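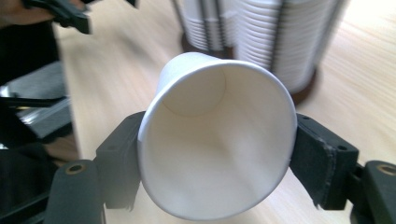
Ticket 1726 was opened after a traveler missed the last bus from Bromstead to Esesari, and the app still says that bus exists. I've read the operator's reply twice and I don't buy it. They say the stop moved in September and every ticket holder got a notice. No notice shows up in the traveler's account. What the traveler did get for the night was a bench in the terminal and a voucher for one hot drink. The hot drink comes in a plain white paper cup, the kind with a rolled rim, and as compensation for a lost hotel night that seems thin to me.

Checked so far:

Booking is valid. Route 406, Bromstead to Esesari, one seat.

App shows departure from bay 8. The printed timetable at the terminal says bay 4. The operator's website lists no bay at all.

Cleared the cached timetable and reloaded. Still bay 8.

Asked Somov Coaches for the vehicle log. They sent a PDF of their refund policy.

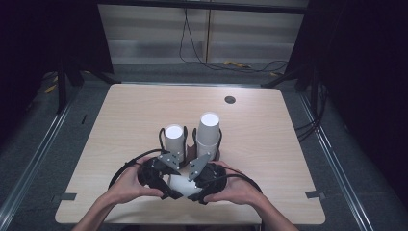
Paper cups, two stacks, on the table.

Update, 4:06 p.m.: Somov now says the bay data comes from Boateng Travel and they only display it. Boateng says the reverse. One of them has to own that field, and I'd like to see the feed before I believe either.

Refund of the fare is approved. The hotel claim is not, and I've asked for the reason in writing. Leaving this open. Anyone booking the late 406 should ask at the desk which bay it leaves from and ignore the app until bay 8 is gone from it.

Status: waiting on operator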